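Kitchen Table Tips: Telling the Old Animal Stories at Home

Quick one this month, lots of mail. Most of you asked the same thing, how to get a fable or a folktale going with kids while supper is on and your hands are full. So, tips. No order.

Pick short. The fox and the well, the tortoise and his borrowed feathers, the hare who lied to the well-keeper. My typed copy of the tortoise one runs 2,583 words and that is way too long for a weeknight. Cut it down to 700 and it still works. Keep the trick, keep the punishment, drop the uncle.

Fifteen minutes tops. I set the stove timer for 15 and stop when it goes, even mid-chase. They'll ask for the rest tomorow.

Write the bones on an index card. Who, where, what he wants, who fools him. Tape it inside a cabinet door at eye level. Grease gets on it, make another.

Voices — pick one thing per animal and leave it alone. Crow is slow. Monkey talks through his nose. I tried to give the crocodile an accent last June and lost it halfway down the river.

Let little ones do the repeat line. Every good folktale has one. "And who ate the yams?" Same words each time or they will correct you. Loudly.

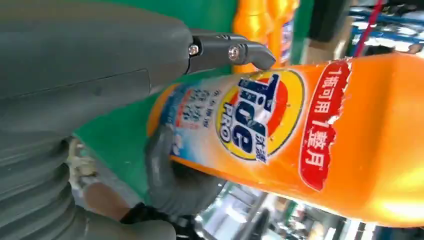
Orange detergent bottle, lying on its side.

Chores are good for stories. Folding, shelling beans, matching socks. Kumudini Samarakoon wrote in from Plerkville, she tells one jackal story per load of wash and the kids now fold without being asked. Some weeks. She starts with the end (jackal up the tree, everybody mad) and works back to how he got there. Tried it, works great with the trickster ones, not so good with the sad ones.

Old storybooks. Don't keep them over the stove, steam gets in the glue. Loose page: thin line of white glue right at the fold, wax paper either side, heavy book on top overnight. Musty: open box, dish of baking soda next to the books, lid on the whole thing for a week. Don't sprinkle it on the pages, you will never get it out.

Crayon on the pictures? Leave it. My copy of the Paiva fables has a purple wolf and I wouldn't trade it.

Scary bits. Say them fast and flat. The wolf eats the goat, next morning the goat's brother comes by. Slow and whispery is what keeps them up til midnight.
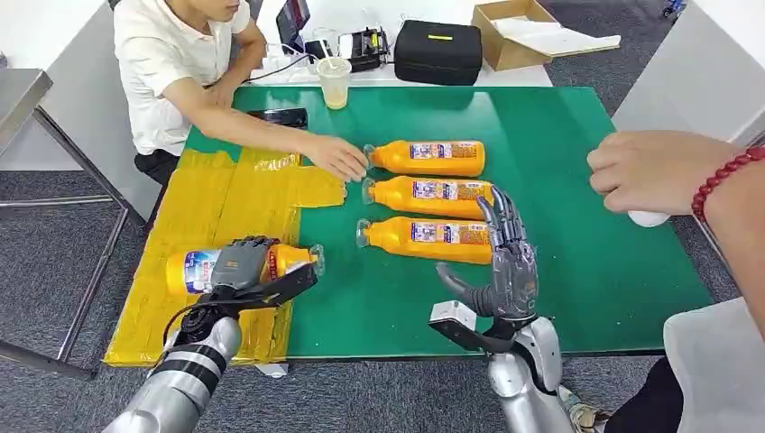 Record the grandparents. Phone propped on the sugar bowl, don't make a fuss, ask "how did yours go?" Roel Hoekstra did this with his aunt and got a stork story nobody in the family had down on paper. Typed up it was 1,080 words. Type it the way they said it, grammar and all. Date it on the back, say who told it and who they had it from.

Two tellings don't match? Keep both. Separate envelopes.

Forgot the middle? Ask the kids "so what did the rabbit do then" and take whatever you get. Mine had him open a bank account. Fine.

Morals — skip em. If the story's any good somebody will bring it up at breakfast.

Next time: shadow puppets from cereal boxes, and which tape holds the sticks on. Send your repeat lines in before then, short ones please, I've got a small page.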